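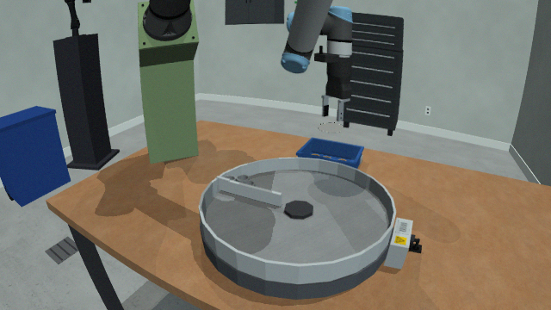

Standham is a furniture town, or was, and the Olaniyan table works is the last of the big shops still making tables there. It opens its doors one Saturday a year. I went mainly to see the finishing room, as I have two old tables at home that need redoing and I have never been able to match the color. What I was after was a warm orange-brown like the tabletop in the picture, with the wood still looking like wood. Most of what I have bought in cans comes out either too red or too flat.

Getting there is simple. The bus from Brandley stops at the end of the street, and there is free parking behind the shop if you arrive before 10. Entry cost $6, paid in cash at the gate. You get a paper sticker and a pair of earplugs, and you will want the earplugs.

The tour starts in the lumber yard. Boards come in rough and are stacked with strips between them so the air can move. The guide said the yard holds up to 3,000 boards in the fall and a lot less by spring. After that they go into the kiln, which we could only look at from outside. It smelled good even with the door shut.

The next building is milling and glue-up. Boards are planed, laid out on a long bench, and turned this way and that until the grain lines up. I had assumed a top was put together in whatever order the boards came off the stack. The man at the bench spent several minutes on one top and then swapped two boards back to where they had been. The clamps stay on overnight.
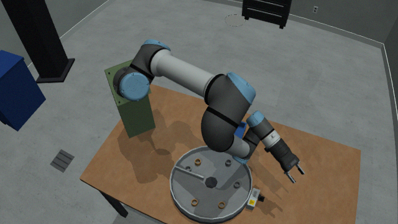

A woman in our group said she had worked on a top from this shop for years, that the color had gone darker wherever the sun reached it, and that she would never buy a stained one again. The guide agreed that wood changes in the light and said to move lamps and bowls every month or so during the first year. She wrote that down, and so did I.

The finishing room was the best part of the visit. They use an oil they call Wukus, mixed on site, and it is sold in small tins at the front desk. It goes on with a rag in thin coats. Between coats the top is sanded by hand with 600 grit, and the dust is wiped off with a dry cloth. The guide was firm that you should wait a full day between coats, even if the surface feels ready sooner. I have been waiting a few hours, so I have at least one answer about my tables at home.

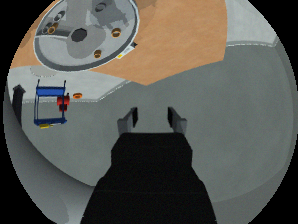

After finishing, the tops go to a side room to cure on racks, and then each one gets a number stamped on the underside. The last one I saw was 1064. The numbers start over every January, so that is the count for this year so far. Legs are bolted on at the very end, and the guide showed us how to tighten them again after the first winter with the heat on.

Lunch was chili or a cheese sandwich from a cart in the yard. The chili ran out before noon. There is a seconds shop by the exit, with tops that have a knot in the wrong place or a small chip on the edge. Prices were fair, but bring a vehicle, as they do not deliver seconds. I bought two tins of the oil and took the 2:15 bus back to Brandley.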